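4.2 Where tools come to rest

The second thing we looked for in the diaries was resting places. By a resting place we mean any spot where a kitchen tool is put down between two uses, as opposed to the spot where it is stored. The two get mixed up a lot in earlier writing on home kitchens, and we mixed them up ourselves in the pilot. A spoon stored in a drawer may spend most of a Sunday-sized meal on the rim of a pot, on a saucer, on a folded towel, or in the cook's other hand. When we asked people where they kept their spoons, they told us about the drawer. When we asked them to write down where the spoon was right now, we got something far richer!

The diary set holds 3,970 entries from the households that stayed with the study through February. Each entry gives the tool, what it had last been used for, and where it was lying when the writer picked up the pen. We coded the resting places by hand using the Pinden scheme (Section 3.3), with one change: we split "on a surface" into "on a bare surface" and "on a laid surface." A laid surface is one where something has been put down first to receive the tool, such as paper, a cloth, a plate or a lid. Hưng Thái suggested the split after reading the first batch of entries, and it ended up carrying much of this section.

Laid surfaces account for 553 entries. That is a small share of the whole, but these entries are wonderfully consistent. People who lay something down tend to do it before they start cooking, they tend to use the same corner every time, and they get annoyed when someone else in the house moves it. One writer in the Lalla group called hers "the landing strip" and used the name in every entry from then on. Another drew a small map of his counter on the back of the diary, with the laid area shaded in pencil and an arrow pointing toward the stove.

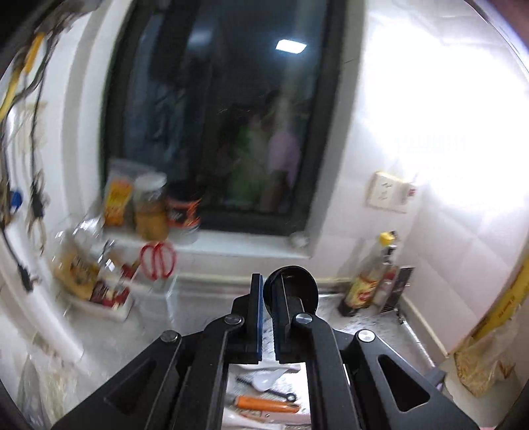
Figure 8. Utensils on a laid surface in a small kitchen.

Bare surfaces behave very differently. Their position drifts over the course of a meal, usually toward wherever the last bit of free space happens to be, and writers often could not say why a tool had ended up where it did ("it was the nearest flat thing" is a typical entry). Laid surfaces also gather tools of different kinds, which bare ones seldom do. In Figure 8 an orange-handled utensil, a white plastic spoon or scoop and a thin brush with a black handle share one white sheet, and the diaries are full of mixtures like it: a whisk with a peeler, a ladle with scissors, a pastry brush next to a bread knife. On bare counters, the same writers describe tools lying alone or in pairs. We think the sheet works as an invitation. Once it is down, it is the place for things, and the cook no longer has to decide.

This fits nicely with what Sproģis calls the "open decision" in kitchen work, meaning a small choice that stays unresolved and keeps coming back until something settles it. Where to put a sticky spoon is a perfect case. It comes up again and again in a single meal, it matters a little each time, and it never feels worth stopping for. Laying down a sheet settles it once. Several writers said almost exactly this in their closing notes, with no prompting from us, and reading those notes was one of the great pleasures of the project.

Two cautions are in order. First, our writers knew they would be asked about resting places, and a few of them seem to have started laying surfaces during the study. We marked 2 households where the change was clear from the entries and ran the comparison again without them. The pattern held, though the gap between mixed and single-kind groupings narrowed slightly. Second, the diaries record where a tool was at the moment of writing. They tell us very little about how long it stayed there, and a spoon that rests for a few seconds counts the same as one that sits until the dishes are done.

The timing question is the one we would most love to see taken up. The Levomum diaries, which use a fixed evening prompt, give a hint: entries written at 6 p.m., when most of those households were in the middle of cooking, mention laid surfaces more often than entries from after the meal. It may be that the sheet is cleared first and the tools are then scattered again on their way to the sink. Section 4.3 follows them there.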